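4.2 Storage of small paper goods in rented rooms

The second part of the survey dealt with where households keep small paper goods, a group that includes tissues, napkins, receipts and unopened mail. These items were chosen for their low price and short life. Earlier work on household storage has looked mainly at clothing and kitchenware, where the cost of replacing an object gives the owner a clear motive for keeping it in a fixed place. Paper goods offer no such motive, and Paiva and Nair proposed in the pilot study that their location would follow the layout of the room more closely than the habits of the tenant.

A total of 400 tenants in Arnport and Clondton completed the storage diary, with 200 in each town. Each tenant recorded the place of every paper item at the start and end of the day for 12 days in April. Entries were coded by Bettencourt and Fonseca using the categories in Section 3: fixed furniture, movable container, open surface, and bedding. Where the two coders disagreed, the entry was passed to Correia, whose decision was final. Entries that named more than one place were coded under the first place named.

Tenants living in a single room used movable containers more often than those with a separate bedroom. The difference held in both towns and remained after the age of the tenant was taken into account. Many of the containers had first entered the home as packaging. Diary notes mention shoe boxes, food trays and the lids of larger boxes, and several tenants wrote that they had never bought an object for the purpose of storage.

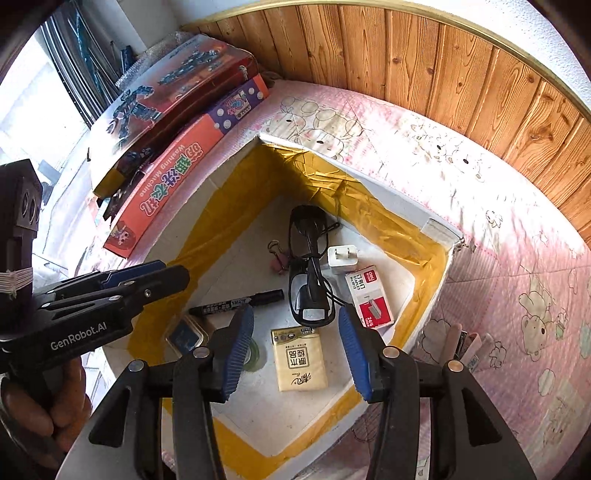 Figure 3. Packet of tissues and shallow foam tray on a quilt.

Bedding was included as a separate category after the pilot study in Bragança, where tenants often named the bed as a place for sorting and setting down small goods. In single rooms the bed may be the largest clear surface available during the day. The category raised a coding problem when a container was itself resting on the bed, as with the white foam tray on the printed quilt in Figure 3. Such entries were coded as movable container, with bedding noted as the supporting surface. The same rule was applied to containers placed on chairs and window sills.

The diary did not ask how long a container had been in use, and the results cannot separate lasting arrangements from temporary ones. This question is taken up again in Section 5, together with the answers given in the closing interviews.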